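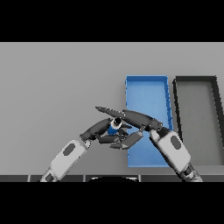
The Gurkthorpe Incline is an inclined lift railway in the river town of Gurkthorpe. It connects the lower landing, where ferries from Zosley berth, with the upper town and the Lozano Gardens. The line is single track with a passing loop at the midpoint, and is worked by two counterbalanced cars on a common haulage cable.

Route

The lower station is cut into the base of the escarpment, behind the ferry ticket hall. From there the track climbs at a constant gradient through a short brick-lined tunnel, emerges below the passing loop and continues on a masonry viaduct to the upper station on Grurora Terrace. A public stairway of 1000 steps follows the same alignment on the eastern side and remains open when the railway is closed.

Operation

Cars depart every 10 minutes during the day and every 30 minutes after 8 p.m. Each car is licensed to carry 40 passengers, including standees. Bicycles are accepted on the rear platform outside peak periods. Prams and wheelchairs board at the lowest door, where the platform is level with the car floor. Fares are integrated with the Zosley ferry, and a ferry ticket is valid for one ascent on the day of issue. Tickets for travel on the incline alone are sold at both stations.

Service is suspended for cable inspection in November, when a replacement bus operates by way of the lower road. The bus takes considerably longer than the railway and does not stop at the gardens.

Stations

The upper station has a enclosed waiting room, toilets and a viewing gallery facing the river. The gallery can be entered without a ticket. The lower station has no seating on the platform, and luggage lockers are located in the adjoining ferry hall.

Surroundings

Grurora Terrace is the usual starting point for the signposted walk to the old signal tower, which follows the grey stone parapet north from the station. The Lozano Gardens lie in the opposite direction, beyond the tram terminus. Their lower gate closes at dusk, after which visitors leave by the main entrance.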